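Gallery: wrist camera or chest camera?
A short report from the tabletop group at Rellbridge

14 shares | 6 comments

This page goes with the talk Eirini Lambrakis gave to the Rellbridge open evening in April 2023. Several visitors asked to see what the cameras see, so we have put up a few views with some notes on the result.

The question we set out to answer was a small one. When a gripper is being taught to press a button that stands close to something easily knocked over, which camera does the learning depend on? We record two views of every demonstration. One comes from a small camera at the gripper's wrist, the other from a camera worn at chest height by the person standing at the table. Both go into the same policy, which we call Zuvlow. We then trained it again with one view missing and compared.

Meriem Abou Zeid and Charalambos Kourkoulas gave the demonstrations. Spyros Spanos did the training runs. Kyriaki Raptis wrote the scoring sheet and did all the marking, without being told which version of the policy was on the arm.

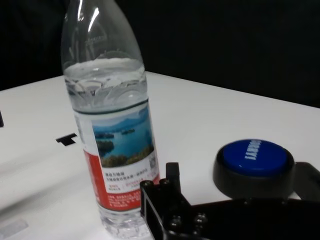 Wrist view, with the bottle close to the gripper and the blue button to its right.
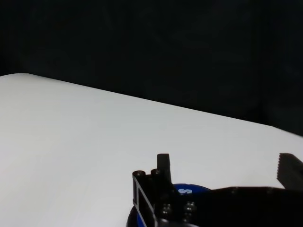
Wrist view, gripper over the blue top. The letter S is showing.
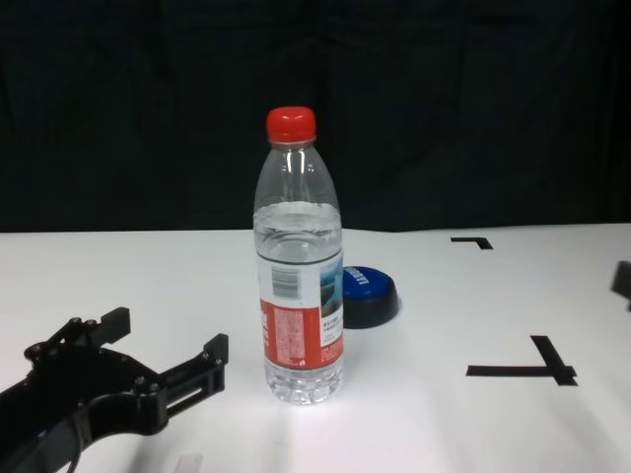
Chest view of the same table.

The main result is that the policy trained on the wrist view alone did nearly as well as the one trained on both, as long as the button was in sight when the arm set off. We ran 20 trials for each version. With both views the press was scored as good in 16 of them. The wrist-only version came close to that, and the chest-only version fell well behind. Its usual fault was stopping short and to one side. The reason is easy to see if you compare the views: from the chest the bottle overlaps the left edge of the button, so the policy has only part of the round top to aim at, while in the first wrist view the whole blue cap is clear of the bottle with its lettering facing the camera upside down. The lettering may matter more than we expected. When Spyros covered it with plain blue paper, the wrist-only version turned hesitant in the last part of the approach, and we have not worked out why.

Knocks were a different matter. A knock was marked whenever the gripper touched the bottle, whether or not it fell over. The wrist-only version had the most of them. In the second wrist view there is no bottle to be seen at all, only the gripper, the blue top and white table. Once the arm is in that sort of position, a policy without the chest view has nothing to tell it where the bottle stands. The chest view keeps the bottle and the gripper in sight together, and the version that had both views touched the bottle least often.

We tried giving the wrist-only version a short memory, so that it could use earlier frames from the same approach. This helped a little with knocks and made the presses slower. Charalambos thinks the memory was too short to be a fair test, and it will be tried again in July with a longer one.

Some details for those who asked. The training set was 300 demonstrations, all of the same task, with the bottle and the button moved between them. Each policy was trained for 2000 passes, and we kept the last one in every case and did not pick the best. One training run took roughly a night on the machine we share with the Neseseo project. The clear plastic of the bottle gave trouble to the depth method we used last year, so this work uses colour pictures only.

There are limits to what we can say from this. It was one table, one button and one type of bottle, with the same dark curtain behind. Both people giving demonstrations are right-handed and about the same height, so the chest view hardly changed from one to the other. A taller person would see more of the button over the bottle, and the chest-only score might well go up. Meriem has asked for four more people to record a set each before we write anything longer.

The scoring sheet follows the one used in the Tsolakis pressing tests, with the knock column added. Kyriaki can send a copy to anyone who would like to use it. Ask at the Rellbridge front desk and they will pass the message on.

6 comments | Share this page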